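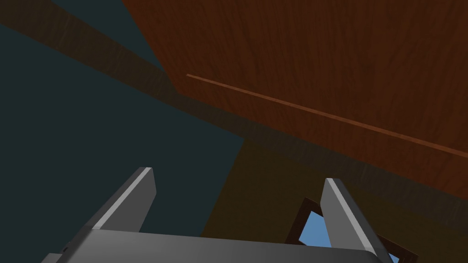 Wood Finishes and Drying Time – Project Report

Student Work > Materials > Year 2 > Reports

Posted 4 February 2024 | 3 comments | 6 shares

Aim: find out which finish dries fastest on a stained hardwood panel, and which one holds up to a wet glass. Started in September, lost two weeks to the workshop being closed, so the last tests are a bit rushed.

Materials. Offcuts from the Åberg yard, all one board, sanded to the same grit. Three finishes: Lilen oil, Modov water-based varnish, Heka hard wax. Same red-brown stain under all of them. Cotton rags, foam brush, kitchen timer.

Method. One thin coat each, wiped after ten minutes (not the varnish, obviously). Touch test every half hour in the same corner. Then a wet glass left overnight on each panel.
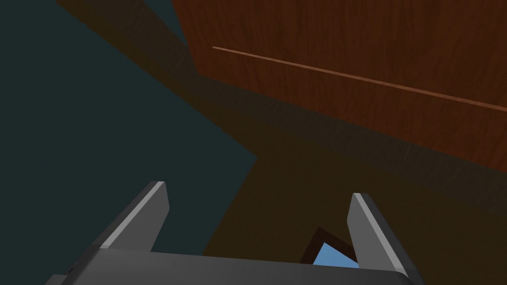
The touch test is not very scientific. Tried pressing a strip of tissue on instead and seeing if fibers stuck – much better, wish we had done it from the start. First six readings are finger only, the rest are tissue.

Results. Varnish was dry first, nearly 53 minutes. Wax next, same afternoon. Oil still tacky at bedtime and we stopped checking. Glass test went the other way round: the varnish had a faint white ring, wax had a ring that buffed out, oil had nothing we could see. Did not expect that.

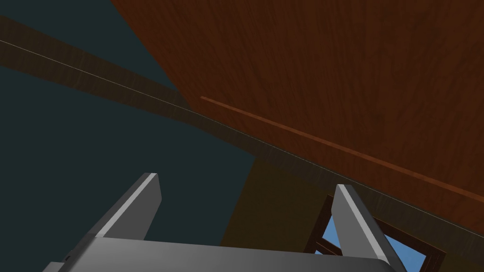 Problems and what we would change

Room temperture was not controlled, radiator came on halfway thru. Only one panel per finish – should of been three at least. Stain went on darker at the end grain, so leave that out of any color comparison. Second coats not tested, ran out of oil.

Filed under: Wood & Finishes, Coursework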